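The fault showed up in April, on run 1702, when the left arm on the Karkdale bench stopped closing its gripper and kept moving anyway. It went 13 more runs before the log was checked.

"The arm thought it had hold of something," the lead technician at Brorero told us. "The cause was a bad connector - six dollars' worth of part."

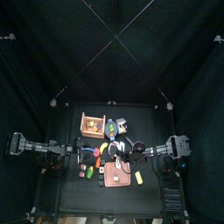 One operator at Wiscombe, which runs the same controller, disagreed and said the software should have halted both arms at the first missed grip, whatever the connector was doing.

The technician accepts that. "It stops on one miss now. We should have set it that way from the start."

Contact Wiscombe Bench Notes | Back to top
6 comments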